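# Chapter 4: Reading a Floor Plan Before You Visit

Most buyers see a house in pictures first, then on paper, then in person. The paper stage gets the least attention. A listing will usually carry a floor plan, and people glance at it to check the number of bedrooms and move on. This chapter is about slowing down at that point. A plan read with care will tell you which rooms are worth your time at the showing, which questions to put to the agent, and sometimes that you can skip the drive.

We will work mostly with one property, a hillside house called Stillivis, drawn by the architect Marit Hovland for a couple who lived in it for 17 years before putting it up for sale. It has three floors, a separate guest room over the garage, and a terrace on the downhill side. The full set of plans is printed at the end of the chapter. You should mark those pages now, as the text refers to them often.

## 4.1 What a listing plan leaves out

A listing plan is a simplified drawing. It is made for buyers, often by a firm that visits the house for an hour with a laser measure, and it isn't meant to be built from. Wall thickness may be approximate. Ceiling height is often missing. Slopes, steps of less than a full flight, and changes in floor level are commonly dropped to keep the drawing clean.

In the Stillivis plan, the dining room and the kitchen look like one continuous space. They are on different levels, joined by two steps. The listing plan shows a thin line where the steps are, and a buyer could easily take it for a change in flooring. Hovland's own drawing shows the steps with an arrow and the word "up." When both kinds of drawing exist, ask for both.

The following are the items most often left out:

- ceiling heights, including the low part of a sloped ceiling
- the direction doors swing
- the location of the electrical panel, water heater, and shutoff valves
- outside stairs and retaining walls
- which windows open

None of these will show in a bedroom count, but any of them can change how you use the house.

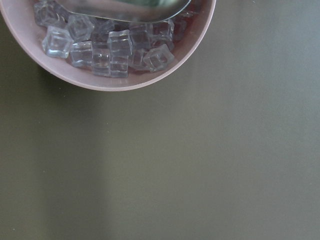

Orientation is a separate matter. Some listing plans carry a north arrow and some do not. Without one, you can't say anything about light in the rooms, and you should find the house on a map before reading further. At Stillivis the terrace faces west. The main bedroom is directly behind it, so the bedroom gets low sun late in the day and very little in the morning. One buyer might pay more for that and another might not want the room at all.

## 4.2 Following a path

Area figures tell you how large a room is. They don't tell you how much of it you can use. The quickest way to find out is to draw paths. Take a pencil and trace the routes a household makes every day: front door to kitchen, kitchen to table, bedroom to bathroom, garage to pantry. Draw them on one copy of the plan, one line for each route, and do not lift the pencil between rooms.

Two things will become clear. First, some rooms turn out to be hallways. If three of your lines cross the living room, the sofa has to go somewhere those lines do not, and the room will feel smaller than its figure. Second, some routes are longer than they look. In the Moen house (Plan 4-C), groceries travel from the garage through the laundry, along a corridor, and past both children's rooms before they reach the refrigerator. The house has 300 square meters of floor area and sold below its asking price. Edin Vlachou, the agent who handled the sale, told us that buyers liked every room and disliked getting from one to the next.

Stairs need their own line. Count a trip up or down as part of the route, and note where the stairs begin. A staircase that starts at the front door keeps visitors and family apart. A staircase that starts in the kitchen pulls everyone through it. Neither is wrong – it depends on who will live there.

## 4.3 Furniture and real sizes

Listing plans often include furniture symbols. Treat them with suspicion. A bed drawn slightly small makes a bedroom look generous, and there is no rule that says the symbol has to match a bed you could buy.

Measure your own furniture before you start looking at homes. Write down the length, width, and height of each large piece, and cut paper shapes to the scale of the plan. If the plan gives no scale, work one out from a room with printed dimensions. Then place the shapes, leaving space to open drawers and pull out chairs.

Margit Lindqvist, who bought the Dika apartment discussed in Chapter 3, did this with a dining table she had inherited. The table fit the dining room. It would not go around the corner at the top of the stairs. She learned this from the plan in May, before making an offer, and had the table's legs taken off and refitted as a condition of her own budget.

## 4.4 Walls you may want to move

Many buyers look at a plan and start removing walls. Be careful here. A listing plan rarely separates walls that hold up the building from walls that only divide rooms. Thick lines are a hint and nothing more. In older houses, such as the Disham cottage in Plan 4-D, a wall may be thick simply from the way it was built, while a slim one nearby carries the floor above.

Before you count on any change, get an opinion from a structural engineer. The cost of a visit should go into your purchase budget, along with the inspection fees covered in Chapter 6.

### Terms used in this chapter

**Circulation:** floor area used mainly for moving between rooms.

**Clear width:** the usable opening of a door or passage, measured between its narrowest points.

**Load-bearing wall:** a wall that supports weight from above.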